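Chapter 6
Storage at the Entrance

6.1 Why the entrance is treated separately

In most floor plans the entrance is the smallest space that has a name of its own. It is also the space with the most traffic per square foot. Every person who lives in the dwelling passes through it at least twice on an ordinary day, and each passage involves a short set of tasks: opening and closing the door, setting down what is carried, and removing or putting on outer clothing. Earlier chapters dealt with rooms in which a person stays. The entrance is a room in which a person stops, and its furniture has to be sized for stopping.

Two quantities govern the design. The first is clear width, measured from the face of the furniture to the nearest opposite obstruction with all doors and drawers open. The second is reach, which was defined in Chapter 2 for a standing adult and must now be extended to a person who is bending, sitting, or standing on one foot. A layout that meets the first requirement may still fail the second.

6.2 Open and closed units

Entrance units are classed as closed, open, or mixed. A closed unit has hinged or tilting fronts. It hides its contents and keeps dust off them, but the swing of the front must be subtracted from the clear width. An open unit has no fronts and no swing. Its full depth is known at the planning stage and does not change in use, so it is usually the first choice where the passage is narrow.

The open unit has costs of its own. Anything on the shelves is on view from the door, and grit falls from soles onto whatever is beneath. Shelf boards should therefore be wiped easily and should have no raised lip at the front edge. Some makers combine the unit with a bench surface and a back panel, and use the panel to carry smaller shelves at hand height.
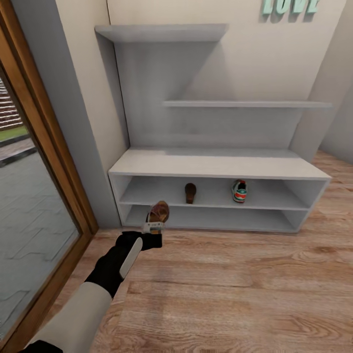 Figure 6.1 Open shoe cabinet with bench top, tall backboard, and two upper shelves.

The height of the bench surface is a compromise. A low surface leaves less room for compartments below; a high one is awkward for tying laces. In the housing survey by Jaber and Moussa, carried out in Prindthorpe one November, residents who had a seat near the door used it mainly for taking shoes off — putting them on was more often done standing. The authors advise that seat height be set for the oldest regular user of the dwelling.

6.3 Estimating capacity

Capacity is stated in pairs. The planner should obtain the number of pairs in current use, add an allowance for guests, and exclude seasonal footwear, which belongs in the long-term storage described in Chapter 9. For a household with 14 pairs in use and a guest allowance of 2, the unit must hold 16 pairs. Boots are entered separately, as they fix the spacing between boards.

Where the required capacity cannot be met within the available wall length, height is increased before depth. Section 6.4 sets out the method and applies it to the Nugroho apartment plan introduced in Chapter 3.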